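Clemance releases Stilteo, a training method that teaches humanoids to walk through rooms full of stuff

2024-12-19

For immediate release

Hi everyone! I run the simulation side at Clemance, and I get to write this one myself, so please forgive the enthusiasm. As of this morning, Stilteo is out in the open — paper, code and the full set of simulated rooms.

Stilteo is a way of training a humanoid to get around indoors when there's furniture in the way. Most walking policies learn on flat ground or on stairs and rubble, and they get very good at it. Then you put one in a room with an armchair and a counter and it either freezes or plows ahead. We wanted a robot that plans its feet and its hands together, so it knows where its elbow is going while it's working out the next step.

We do all of the training in simulation. Our room builder is called Plarnivine (it started as a weekend thing and the name stuck), and it mixes up pieces you wouldn't normally find in one place. A kitchen island can end up sharing a floor with shop mannequins and a big painting on the wall. We tried tidier rooms first, back in April, and the policies that came out of them were brittle. They'd learned what a living room looks like and not much else.

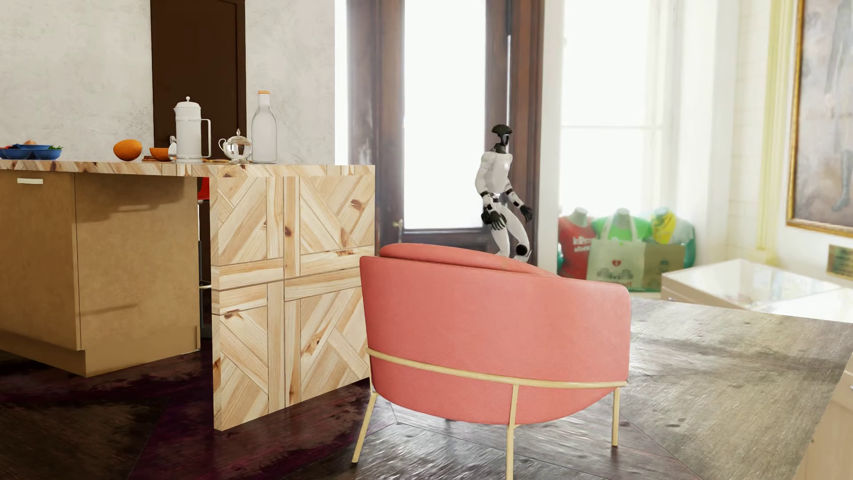

The part I'm proudest of is what we call the shy arm. During training the robot pays a small price every time a hand or forearm gets too close to something it hasn't been asked to touch, and the price goes up the faster it's moving. We left the legs alone for that one. It took us 2 tries to get the balance right, and the first one gave us a robot that hugged itself and shuffled, so I'm glad we kept going!

Now for the results. We tested on 60 rooms the policy had never seen, with 12 starting positions in each. Compared with our own earlier walker, Rainer, Stilteo bumped into furniture less often and got to the goal more often, and the paper has the full tables broken down by room. It does still struggle with low things close to the feet, like footrests and the bases of stools. Glass doors are a headache too, and bright windows behind a target throw off the depth estimate more than I'd like.

I should also say that these are simulation results only. Hardware tests are the next job, and we'll publish those whichever way they go.

The release includes the trained policy, the training code, the Plarnivine room builder and all of the test rooms. You can run the whole evaluation on a single desktop graphics card if you're patient — leave it going overnight. Research and classroom use is free, and for anything commercial, just write to us and we'll talk.

If you find a room that breaks it, please send it in. We're keeping a public list of failures next to the code and I read every report that lands there.

Press contact: the Clemance press desk, through the contact form on our site. Video clips and high-resolution stills are available on request.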